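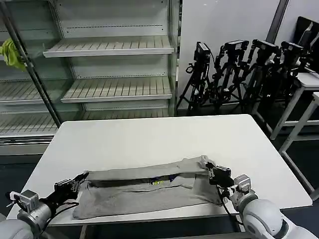
July, started writing at half past four with the kettle on

Back to the grey dye after the break, and I'm glad of it, even if my fingers are going to look like a pencil case for a week. The Zurnlow recipe has been drifting towards green ever since we changed the salt, and Ragnheiður Hafstein thinks (very kindly, over two cups of tea) that I've been rushing the rinse. She may well be right. I do hate the rinse.

Weighed out dry cotton for vat two, 915 g, and soaked it in plain water from just after lunch. Soda ash in at the second stir this time, with the lid off. Colour at the lip of the vat looked bluer than batch 2461, which was the last one I was really fond of.
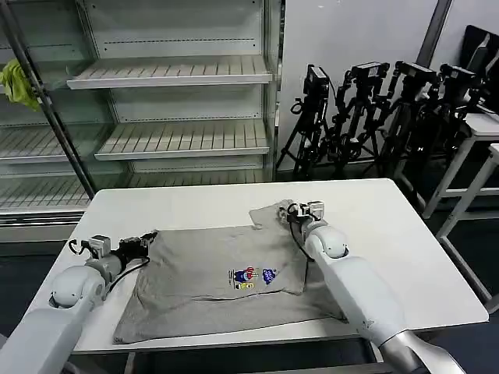
Conthorpe Dye Room, Small Batch Group

Esben Norðdahl came down with the old Damgaard swatch book, and we lost the better part of an hour to it, quite happily. There's a soft middle grey on the page marked 276 that I'd love to get near, a bit like wet slate with some milk in it. The notes beside it are in somebody's dreadful handwriting, but we could make out "less iron" and, underlined twice, "patience".

So for the next go I'm halving the iron and leaving everything else well alone, however tempted I get. Esben wants a strip of linen in there too, for comparison, and I've said yes as long as he cuts it himself. 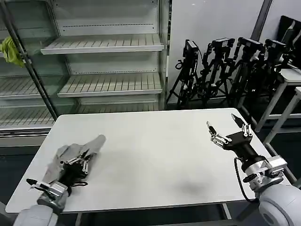
Still to do

Label the swatches from vat two before they all look the same to me.
Ask Skedudell whether the new salt has anything added to it.
Order more litmus paper, and hide some of it from Esben.
Find the good thermometer. I last had it by the sink.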